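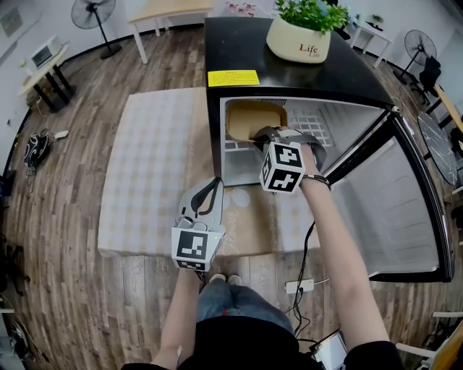 From: Wumpini Ayaaba
To: Handheld Manipulation list
Subject: Re: Anyone tried the Zevthorpe paired grippers?
December 2020

Darcy Ormsby wrote:

> We are looking at the Zevthorpe hand-held set for next year, the one
> with two grippers and the marker cubes. The brochure is all tidy
> benches and coloured blocks. Has anyone on the list had a pair in a
> proper room with proper furniture? I'd like to know about cables,
> weight, and whether the cubes stay put. Also whether it can be used
> by people who have never touched a robot. We have a budget of 2,000
> for the whole thing and I would rather not spend it on something
> that lives in a drawer.
>
> Darcy

Hi Darcy, and hello all,

Yes! We've had a pair on loan for 7 weeks and I have been meaning to write something up, so you've given me the push. Short version: I like them a lot, and I'd buy them tomorrow if the cable were longer.

We went straight for household jobs. The fridge is my favourite. You stand at the table, one gripper in each hand, open the mini fridge and take a cardboard box off the wire shelf with the right one. It sounds like nothing, but a fridge is a mean little test: the opening is narrow, the shelf is a grid that wants to catch your fingertips, and the marker cube has to go in there with your hand. I expected to be bashing it against the sides all day. The curved fingers help a great deal here, as you can come at a box from slightly off to one side and still get a decent hold. By the second afternoon I'd stopped thinking about my wrists at all.

On your questions, in no special order.

Cubes. Ours have stayed put. Delali Ofori dropped the left gripper on a wood floor in the first week (sorry Delali) and we redid the calibration out of guilt, and the numbers came out the same as before. What does upset them is glare. If you have a glossy surface near the work, turn it or put a cloth over it. We use a checked tablecloth, and I was sure the pattern would confuse the tracking, but no, it has been perfectly happy with checks.

Cables. This is my one real grumble. The cable on the right side is thin and light, so you don't feel it pulling, but it wants to hang down past the table edge and then it's on the floor near your feet. Plan where your power strip goes before you start. Liviu Oprea clipped his to his belt and swears by it; I tried that and felt like a dog on a lead. I did write to Zevthorpe about a longer one and had a friendly reply saying they were looking into it - no date, though.

Weight. Fine for twenty minutes, noticeable after forty. The strap at the top of the grip makes more difference than I thought it would, so do adjust it for each person. Dzifa Agyeman has much smaller hands than me and hated the set until we worked that out.

New people. Very good indeed. We had first-timers doing useful runs within the hour, and we now have 245 recordings we're keeping, most of them from people with no background in this at all. The small green light on the cube mount is handy for them. Our routine is simply "green, then go".

Left and right. Do practise with the left one on its own. Everyone reaches with their right and leaves the left hovering by the edge of the table, and then you look back over your recordings and half of them are one-handed jobs with a spare gripper in shot. I was as bad as anyone. Jars with lids cured me.

Price. We were quoted 800 for the pair with the cubes, before delivery, and the charger was extra. Do ask what's in the box, as the quote Liviu got was laid out differently from mine and it took us both a while to compare them. Either way you should be well inside your budget.

I haven't used the Bezerra set, so I can't compare, but I know a few of you have. Does it manage fridges and cupboards? I'd love to hear, especially about the reach inside.

Darcy, if you'd like to try ours, the loan runs until April and you'd be very welcome to come over for an afternoon. Bring something awkward from your own kitchen - we've run out of awkward things.

All the best,
Wumpini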